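Review: Pledance desktop conveyor, as a fixture for teleoperated demonstrations

Last updated: 18/01/2026

The Pledance is a short powered belt with a separate control box, sold for classroom and bench use. I bought it for one purpose: giving a two-arm teleoperation setup a surface that moves while the operator is recording. Most of what follows is specific to that use. Anyone who wants it for sorting small parts on a hobby bench should read the sections on the belt and the wiring and skip the rest.

The task is simple. An operator drives both arms by remote control, places a plush toy at one end of the belt, lets it travel, and picks it up at the other end with the second gripper. Each pass is stored as a demonstration. Ankit Tripathi and Irja Kemppainen did most of the driving for this review, and we kept 712 passes out of 865 recorded. The discarded ones were mostly operator error, with a smaller group caused by the belt, covered below.

Size

The unit is short enough that both grippers can work over it from opposite sides. This matters more than belt length. On a longer conveyor we tried in April, made by Zastivlow, the receiving arm had to sit so far out that the operator lost sight of the fingertips. With the Pledance the two hands come close to meeting, and a nervous operator will bring them too close. Agree on a parking position for the idle arm before recording anything. 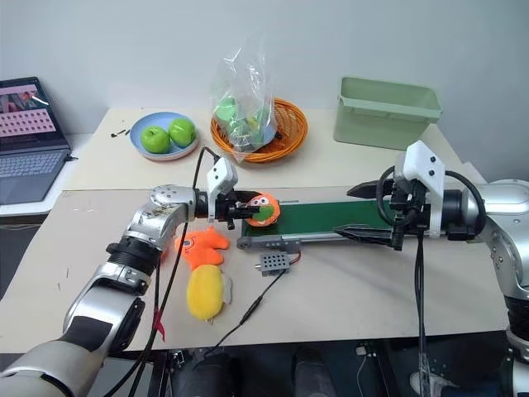 Left gripper at the loading end of the belt, right gripper open over the other end.

Belt and rails

The belt surface is dark green and glossy. Plush toys ride on it without trouble if they are set down flat. Round ones roll when released from any height, so the operator has to lower the toy until it touches and then open slowly. Irja got this within a few tries. Ankit took longer and blamed the gripper.

Gloss is the main fault for recorded work. Overhead light shows up as pale streaks on the belt, and in wrist camera footage the streaks shift as the hand moves. A matte belt would be better. Pledance does not list one. Aurelio Quintero tried a light sanding on a spare, which dulled the surface and also made it shed, so I do not recommend that.

The side rails are gray plastic with rounded brackets at the ends. They tolerate contact from a gripper finger. They do not hold the unit in place, and a moderate bump from the side will turn the whole conveyor a few degrees. For the belt-related discards, this was the usual cause: the pickup point had moved and the operator was correcting for it halfway through a pass. We now check the angle between passes. A clamp or screw point in the base would solve it.

Control box

The control box is separate from the belt and small. Its top is perforated with rows of round holes, and an indicator light glows red in one corner hole. The light is easy to pick out in wrist footage, which helped when we were reviewing recordings.

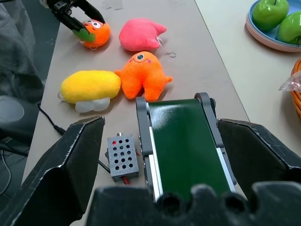 Right wrist view with the control box beside the belt. The left gripper has the orange toy.

Wiring is the weak part of the kit. The leads between box and belt are short and fix the box right beside the conveyor, in space where I would prefer to have toys or nothing. The black cable has to leave across the table. Route it away from the pickup side. Abhishek Bajpai caught it with a fingertip once during a fast retreat and pulled the box over. No damage, but the pass was lost.

Speed

Speed was the setting that took the most time. Too fast and the receiving operator chases the toy, and the recordings fill up with small corrections that I do not want a policy to learn. Too slow and both operators stop and wait, and that pause gets learned as well. We settled on a low setting and left it there. The adjustment is coarse at the low end — a fine trim would be welcome — and it has no markings to return to, so note the position in some other way.

After 20 minutes of continuous running the belt was still tracking straight. I did not test longer runs, as our sessions are broken up by resets.

Support

One email to the Dredport office that handles orders got a clear answer in 2 days. Spare belts are available. Spare control boxes are sold only with a full unit.

Verdict

Good size, usable belt, poor cabling, no way to fix it down. For two-arm demonstrations with soft objects I would buy it again and budget an afternoon for mounting. For rigid or heavy objects I have no data. Ravindra Lodhi has one on order for single-arm work and I will add his notes once he has run it.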